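Samar Scalp and Hair Oils: Progress Report to the Hitari Fund
Period covered: January to date
Mon 8 March

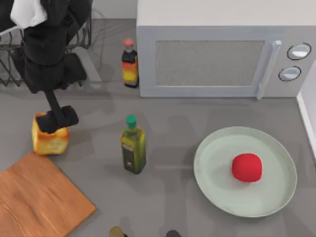
Image: Samar / Wagner Leite

Prepared by Nayara Meireles, product lead. Figures checked by Aparecida Furtado.

1. Position against plan

The grant covers the development of two leave-in products for textured hair: a night oil for the scalp and a lighter oil for sealing ends. The night oil has reached its final formula. The sealing oil is behind plan and is dealt with in section 3.

Spending is within the amount released so far. The second release is due when the stability results for the night oil have been accepted.

2. Night oil

Formula G was chosen over formula E in January. Both use the same base of grapeseed and jojoba oil. Formula E carried more rosemary oil and gave a stronger smell on the pillow, which was the most frequent complaint on the home trial sheets. Formula G has less rosemary and a small amount of added vitamin E to slow the oil going off.

The home trial had 40 participants, who applied the oil in the evening and filled in a sheet each week. The sheets record itching, flaking, residue at the roots and ease of washing out. Residue was scored worse by those with fine hair, and the draft label now tells them to use less. We make no claim for hair growth, and the trial was not designed to support one.

Stability samples are held at room temperature and in the warm cabinet. Samples are checked for colour, smell and cloudiness. No change has been recorded in the room temperature set. One bottle in the warm set was cloudy at the second check and has been put down to water left in the bottle after rinsing. Bottles are now dried in the oven before filling, and the set has been restarted with fresh stock.

3. Sealing oil

The first batch was too heavy and left marks on cotton. Wagner Bittencourt has replaced part of the castor oil with squalane. The new version spreads more easily but separates when kept cold. A further version will be made once the next delivery of squalane has been tested on arrival.

4. Packaging

Guerra supplied 679 amber glass bottles with droppers. On inspection, 514 were accepted. The rest had droppers that leaked when laid flat and were returned for credit. Guerra has offered a different rubber bulb at the same price. Jailson Lins is running the leak test on it, with filled bottles left on their sides over a weekend.

The label draft from Grivby is with us for correction. The ingredient list was in the wrong order and the patch test wording was too small to read at arm's length.

5. Risks

Supply of squalane: single supplier, second quote requested.
Droppers: open until the leak test is complete.
Sealing oil: may need a change of base, with a new patch test.
Night oil shelf life: the restarted warm set will report later than planned.

6. Next period

Complete the leak test and place the second bottle order. Return the corrected label to Grivby. Send the room temperature results to the fund, followed by the warm set. Recruit for the sealing oil trial only after the cold separation has been resolved.

We ask the fund to agree a later date for the sealing oil trial. No extra money is requested.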